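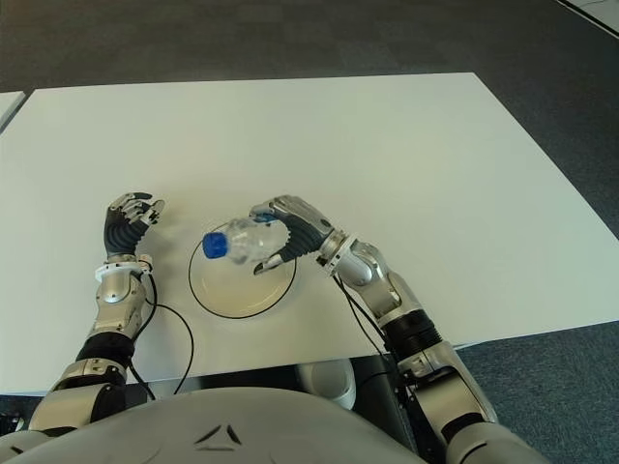 Our council wants to close the Donnelly branch library and replace it with a bank of pickup lockers in the Ralside shopping centre. The proposal went out for comment in September. I have read all of it, including the appendices, and I think it is a mistake. The people who wrote it are not fools and they have a budget to balance, so I will try to deal with their case as they put it.

The case rests on loans. Borrowing at Donnelly has fallen by 40 per cent since the main library at Pranby was renovated. The lockers would let people reserve a book online and collect it at any hour, and they cost very little to run. If a library is a place that hands out books, the lockers are a better library than the one we have. They are open longer and there is parking.

I have used Donnelly for most of my adult life and I borrow perhaps one book a month. By the council's measure I am a poor customer. I am also in the building two or three times a week. I read the paper there. I did my tax there the year our internet was out. When my father was ill I sat at the back table with a pile of forms from the health department, and Pierina Serra at the desk showed me which one I needed and which ones I could throw away. None of that was a loan, so none of it is in the report.

The report does have a line for what it calls non-lending visits. It says these are "difficult to quantify" and moves on. I accept that they are difficult to quantify. The door at Donnelly has had no counter on it since the old one broke, and the staff are too busy to stand there with a clipboard. But a thing that hasn't been measured still costs something to lose, and the report treats the gap in its own figures as though it were a zero.

The tables are what people use. Go in at four in the afternoon during the school term and you will have trouble finding a seat. There are high school students who share a bedroom at home and can't study in it. There are people applying for jobs, which is now done entirely on a screen and takes hours, with the same work history typed into a different form each time. There is a man who repairs watches as a hobby and reads the manuals, which can't be taken out. In the heat there are older people from the flats on the hill, who come because the building is cool and stay until closing.

Council's answer is that all of these people can go to Pranby. Some can. Pranby is a good library and I have nothing against it. It is also two buses from Donnelly, and the second one stops running at six. Debora Sorrentino, who lives near me and doesn't drive, timed the trip for her submission and it took her 70 minutes each way with the wait at the interchange. She is in good health. Her neighbour uses a walker and didn't attempt it. A parent with a pram and a child just out of school isn't going to do it for the sake of a table.

There is a second argument in the report, and I find it the weaker of the two, although it was the one most often repeated at the public meeting. It says that people have moved on. They read on their phones, they work at home, they meet in cafés. The trouble is that this describes people who have a good phone plan, a quiet home and the price of a coffee. Those people do exist in Donnelly and I am one of them. We would manage. A public service should be judged mainly by how it treats the people who have no substitute for it, and a café is no substitute if you can't afford to sit in one for three hours.

Evaristo Vitale, speaking for the proposal, made a point I thought was fair. He said that if the branch is really a study hall and a drop-in centre, we should say so and fund it as one, and stop asking the library budget to carry it. I would have no objection to that if the money were on offer from somewhere else. It isn't. The report identifies no other program that would take on the space. When a service is closed on the grounds that it should have belonged to another department, and the other department has no plans for it, the service is just closed.

We have an example close by. Bedthorpe lost its branch a few years ago under a similar plan. The lockers there work well, by all accounts. The old building was leased to a physiotherapist, then stood vacant, and is now for sale. I asked Cinzia Donati, who taught at the primary school in Bedthorpe until she retired, what had happened to the children who used to go there after class. She said some of them sat in the food court until the security guard moved them along, and some went home to an empty house. She had no figures either.

What I would like council to do is modest. Keep the Donnelly branch open on reduced hours if it must be reduced, and choose the hours by asking who is there. Afternoons and early evenings matter most. Mornings could go, or could be run with one staff member. Put a counter on the door for two years so that the next report has something to work with. Spend nothing on the shelving, which is fine. The chairs are worn out, and the power points along the back wall should have been fixed long ago, but those are maintenance items and should never have been listed in the report as reasons the building is "no longer fit for purpose".

Put the lockers in as well, if there is money. I would use them. Ubaldo Zuccaro suggested in his submission that they could go under the awning at the branch itself, where there is already lighting and a ramp, and the report doesn't explain why a shopping centre was preferred.

Submissions can be left at the front desk in Donnelly, where there is a box, or sent through the council website. The form asks how many items you borrowed in the past year. There is a space for other comments on the second page, and I would suggest using it.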